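天然石・天板スレ 大理石の白系、輪染みと艶引けの切り分けについて

ishikabe_k
白系大理石の天板で、艶引けと吸水による濡れ色が同じ場所に出ている。対処の順番について意見がほしい。
条件は次のとおり。
石種:Cumulmont(白地、脈は薄い色。卸の呼称なので別名で流通している可能性あり)
仕上げ:本磨き
板厚:20mm、裏面に樹脂メッシュあり
下地:木製の枠に合板、シリコーンで点付け
保護剤:施工時にWiteroの浸透型を塗布。その後の再塗布なし
使用年数:2年
症状は二種類あると思っている。ひとつは輪郭のはっきりした艶引けで、斜めから光を当てると見え、真上からはほとんど分からない。もうひとつは真上からでも分かる灰色がかった暗い部分で、輪郭がぼけている。前者は酸によるエッチング、後者は水か油の浸透と見ているが、重なっている箇所の判断がつかない。
1月に一度、暗い部分に湿布(炭酸カルシウム粉に水)を当てたが変化は小さかった。

hokuriku_sekizai
切り分けの考え方はそれで合っている。エッチングは方解石が溶けて表面の粗さが増えた状態で、浸透は内部の空隙に何かが入って光の散乱が減った状態。原因も場所(表面か内部か)も違うので、処理も別になる。
順番としては内部が先、表面が後。研磨を先にやると開いていた孔が研磨屑で塞がり、湿布の効きが落ちる。
水の湿布で変わらないなら水溶性の汚れではない可能性が高い。台所なら油を疑う。アセトンを含ませた湿布を目立たない場所で試して、粉が乾ききってから剥がす。途中で剥がすと吸い上げが止まるので意味がない。火気と換気には注意。裏面の樹脂に溶剤が届くほど長く当てないこと。

ishikabe_k
アセトンか。保護剤が残っていた場合、それも溶けるのか。

hokuriku_sekizai
シラン・シロキサン系で石と反応し終わっているものは、アセトンではほぼ落ちない。フッ素樹脂の溶剤型は種類による。Witeroのどの品番かが分からないと言えない。容器か納品書に品番があれば見てほしい。

mgk_doboku
横から失礼。2年で浸透が出ているなら、最初の塗布が不足しているのでは。水を垂らして濡れ色になるまでの時間を測れば分かる。すぐ色が変わるなら残っていないし、変わらないなら残っている。この確認をしないまま薬剤の話をしても仕方がない。

ishikabe_k
測った。使用頻度の高い手前側は数分で濡れ色になる。壁側はほぼ変化なし。手前側は保護剤が切れていると見てよさそうだ。
品番は納品書に記載がなく「浸透性保護剤一式」とだけある。

tenban_otaku
「一式」は本当によく見る。仕様書の段階で品名と塗布量を書かせておかないと後で追えない。
それと、艶引けについては保護剤の有無は関係ない。浸透型は孔の内壁に付くもので、表面の方解石は露出したままだから、レモン汁でも食酢でも普通に溶ける。「シーラーを塗ってあるから酸に強い」という説明をする業者がいるが、吸い込みが遅くなるだけで反応は止まらない。

mgk_doboku
表面に膜を作るタイプなら止まるだろう。ウレタン系とか、最近はポリエステルのフィルムもある。

tenban_otaku
止まるが、別の問題が出る。
まず膜自体に傷が入る。石より軟らかい膜なので、皿の高台で引けば線が残る。次に、膜の縁や傷から水が入ると乾く経路が減り、白化や剥離が起きる。さらに補修が部分的にできず、全面剥離になりやすい。天板の小口まで連続して塗れていない例が多いのも気になる。
私は台所の白大理石に造膜型は勧めない。フィルムは張り替えを前提にするなら検討に値する。

hokuriku_sekizai
造膜型で乾く経路が減るという点は、下からの水分がある床や外壁の話で、家具や天板では条件が違うと思う。裏が開放されていれば裏から抜ける。
ただし今回は裏に樹脂メッシュが張ってあるので、表を塞ぐと両面が塞がる。結論としては勧めないに同意する。理由が少し違うだけ。

tenban_otaku
裏面の樹脂の透湿性まで言うなら、データがないと判断できない。メッシュの目に樹脂が全面に回っているものと、目が残っているものがある。

hokuriku_sekizai
それはそのとおり。当社で扱った範囲では全面に回っているものが多い、という以上のことは言えない。

ishikabe_k
裏は引き出しを外せば一部見える。樹脂は全面に回っていて、石の肌は見えなかった。

rinji_kenma
研磨の話をしてもよいか。エッチングの深さが爪に掛からない程度なら、研磨パウダーで戻る。掛かるようならダイヤの湿式で段階を踏む。
自分の手順は、掛かる深さなら200番から入り、倍々で上げて2000番を超えたあたりで止め、最後にパウダーで艶を出す。番手を飛ばすと前の傷が残り、最後の艶出しで目立つ。艶出しの段階で残った傷に気付くと、結局途中まで戻ることになる。
浅ければ200番は不要で、むしろ入れてはいけない。

mgk_doboku
天板で200番から入るのは荒すぎる。平面が崩れる。局所で掘れば光の映り込みが歪むし、本磨きだと特に分かる。

rinji_kenma
局所で掘るとは書いていない。荒い番手を使うなら全面が前提。部分補修で済ませたいなら、入り口は細かい番手に限るべきという点は同じ意見。

mgk_doboku
それなら異論はない。元の書き方では、輪染みの場所だけ200番を当てるように読めた。

rinji_kenma
了解。補足すると、パッドの硬さでも変わる。手磨きのスポンジ裏は軟らかい鉱物を先に削るので、脈の硬さが地と違う石では段差が出る。白系で脈に石英や雲母が混じるものは注意。

ishikabe_k
パウダーの成分について聞きたい。シュウ酸入りのものと、酸化錫や酸化アルミだけのものがある。どちらがよいか。

rinji_kenma
早く艶が出るのはシュウ酸入り。酸で表面をごく薄く溶かしながらシュウ酸カルシウムを作り、それごと磨く。熱と水の加減を誤ると表面が梨地になる。業者が「焼けた」と呼ぶ状態で、戻すには細かい番手からやり直し。
酸化錫だけだと時間はかかるが失敗は少ない。手作業の一般の人には後者を勧める。

tenban_otaku
シュウ酸は有害なので、食品を置く面に使うなら洗浄と中和の手順も書くべき。手袋と保護眼鏡、粉を吸わないこと。製品の安全データシートを読まずに使う人がいる。

rinji_kenma
そのとおり。書き落とした。終わったら多めの水で拭き取りを繰り返し、最後に中性洗剤。重曹水を使う人もいるが、擦ると艶が落ちることがあるので液で流すだけにする。

claybed
Carrollの艶出し材はどうか。Claltbridgeの通販で見た。水に溶くだけとある。

tenban_otaku
使ったことがない。成分表が出ていれば見て判断する。「水に溶くだけ」は性能の説明になっていない。

hokuriku_sekizai
取引先の見本で一度試した。水酸化アルミ系と思われる手触りだったが、確認はしていない。艶は出た。濃色石では粉が孔に残って白く見えたので、白系以外には使いにくい印象。一度の試用なので参考程度に。

claybed
了解。白系なら試す価値はあるかもしれない。

ishikabe_k
経過報告。アセトン湿布を暗い部分の端で試した。粉が乾いてから除去し、一晩置いたところ、当てた範囲だけ明るくなった。粉の表面側に薄い黄色の輪が残っていたので、油でよさそうだ。
同じ操作をもう一度行い、周囲との差は斜光でも分からない程度になった。残りの範囲も同じ手順で進める。

hokuriku_sekizai
よい結果だと思う。湿布の縁に沿って輪が残ることがあるので、汚れより一回り広く当てること。縁は薄く伸ばす。厚いまま切ると、縁で乾く速さが変わって汚れがそこに集まる。

mgk_doboku
湿布のあとは十分乾かしてから保護剤。ここを急ぐ人が多い。表面が乾いていても中に残っている。含水計があれば壁側と手前側を比べて、差がなくなるまで待つ。絶対値は石では当てにならないので、比較だけに使う。

ishikabe_k
含水計は木材用しかない。

mgk_doboku
木材用でも比較なら使える。ただし電極を刺す型は石に当てると傷になるので、押し当て型に限る。

sashimono_desk
石ではなく木の側から。下地が木枠で合板に点付けということだが、無垢材の枠なら季節で動く。点付けのシリコーンが追従しているうちはよいが、石の端を木枠で囲っている場合は隙間の取り方が問題になる。詰めて入れると、湿度の高い時期に木が石を押す。
石の側の補修だけ考えて縁のコーキングを打ち直さないと、そこから水が入って合板が膨れ、石が点付けの間で曲げを受ける。大理石は曲げに弱い。脈に沿って線が入ったら、表面の補修では済まない。

ishikabe_k
枠は無垢材で、石の端との間は片側が開いてきている。脈に沿った線は今のところない。ただ、細い脈と初期の割れの区別がつきにくい。

sashimono_desk
区別は爪と水。爪が掛かれば割れを疑う。水を拭いたあとに線だけ濡れ色が残るなら開いている。脈はどちらも出ないことが多い。ただ、保護剤が切れた範囲では脈でも吸う場合があるので、爪の方を優先する。
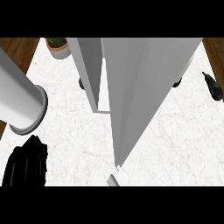 もう一点、線の通り方も見る。脈は枝分かれして途中で色が薄れる。曲げによる割れは支点や切り欠きの角から始まることが多く、脈を横切る箇所がある。シンクやコンロの開口があるなら、まず入隅を確認すること。入隅が直角に切ってあれば、Rを取ったものより割れやすい。
点付けの間隔が広い場合は、裏から支えを足せるかどうかも見ておくとよい。表を触るより先に済ませたい作業。

ishikabe_k
開口はない。端から端まで一枚の板で、継ぎ目もない。裏の点付けの間隔は引き出しを外した範囲しか測れないが、均等ではなかった。支えを足せる場所は二か所ある。

hokuriku_sekizai
支えを足すなら突き上げないように。硬い材を詰めて少しでも持ち上げると、そこが支点になる。弾性のあるものを、接触するだけの厚みで入れる。

tenban_otaku
話を仕上げに戻すと、この機会に本磨きをやめて水磨きにする選択もある。エッチングは粗さの差なので、もともと粗い面なら差が小さく見える。台所で酸を避けられないなら、艶を維持する手間と比べてみる価値はある。

rinji_kenma
水磨きは吸い込みが増える。艶引けは目立たなくなるが、今回のような油の浸透は起きやすい。どちらの症状が許容できるかで決める話で、水磨きが一方的に有利なわけではない。

tenban_otaku
吸い込みが増えるという点は保護剤で補える。艶引けは補えない。だから台所では水磨きを優先する、というのが私の考え。

rinji_kenma
保護剤を期限どおり塗り直す家庭がどれだけあるか。スレ主も再塗布なしで今に至っている。管理されない前提なら本磨きの方が汚れは入りにくい。

ishikabe_k
再塗布の時期を知らされていなかった、というのは言い訳になるか。引き渡し書類には「適宜」とある。

tenban_otaku
「適宜」では決めようがない。水滴の試験で決めればよい。同じ場所、同じ水量、同じ時間で見て、前回より早く濡れ色になったら塗る。年数で決めると、壁側のように残っている場所まで塗ることになる。浸透しきらない余りを拭き残すと曇りになる。

hokuriku_sekizai
余剰の拭き取りは重要。溶剤型は固まってからだと同じ溶剤で溶かし直すしかない。塗る範囲を区切って、区切りごとに拭く。拭き布は毛羽の出ないもので、汚れた面を使い続けない。

claybed
酸を避ける方法として、コースターとまな板の徹底以外に何かあるか。

tenban_otaku
ない。すぐ拭けば浅くて済むというだけで、付いた時点で反応は始まっている。洗剤も酸性のものを使わない。水垢用の洗浄剤はたいてい酸性なので、水栓まわりの掃除で天板に垂らす事故が多い。
逆に、水栓まわりの白い固まりを刃物で削るのもやめた方がよい。水で湿らせて柔らかくし、樹脂のヘラで落とす。完全に落ちないなら、研磨のついでに処理する。

mgk_doboku
樹脂のヘラで落ちない水垢は多い。寝かせた剃刀の刃で取る職人もいる。角を立てなければ傷は入らない。

tenban_otaku
職人ならそうだろう。一般の人に勧める方法ではない。

mgk_doboku
練習すれば済む程度の作業だと思うが、ここは意見が分かれるところか。

ishikabe_k
方針をまとめた。
・残りの暗い部分をアセトン湿布で処理
・裏の支えを二か所追加(弾性材、接触のみ)
・縁の古いコーキングを撤去、乾燥
・艶引けは酸化錫のパウダーで手前側のみ
・壁側と手前側の差がなくなるまで乾燥
・浸透型保護剤を手前側に塗布、区切って拭き取り
・縁を打ち直し
仕上げは本磨きのまま。水磨きへの変更は次に全面研磨が必要になったときに考える。

rinji_kenma
パウダーの前にマスキングを。木枠に水と粉が入ると木目に残る。着色していない材だと特に取れない。

sashimono_desk
木枠がオイル仕上げなら、アセトンが触れた部分は色が抜ける。湿布の段階から養生しておくこと。縁の打ち直しは、石に油じみを作らない石材用のシリコーンを使う。汎用品は可塑剤が石に移って縁が暗くなる。今回の症状を自分で作り直すことになる。

ishikabe_k
枠はオイル仕上げだった。養生する。コーキングの品番は控えて保管しておく。

hokuriku_sekizai
保護剤の品番と塗布日も同じ紙に。引き出しの裏に貼っておけば、次に誰が触っても分かる。

コメント

石目好き(2023年6月20日)
湿布の縁を薄く伸ばすという説明が参考になった。以前輪が残ったのは厚いまま切っていたためだと思う。

通りすがりの左官
トラバーチンの場合は孔に粉が詰まるので、湿布は紙を一枚挟む方がよい。吸い上げは少し落ちる。

kitchen_log
水磨きの天板を使っているが、油の輪は確かに出る。艶引けは気にならない。rinji_kenmaさんの見方に近い。

無記名
人工大理石にも同じ手順が使えますか。

石目好き
人工大理石は樹脂なので別物です。アセトンは使わないでください。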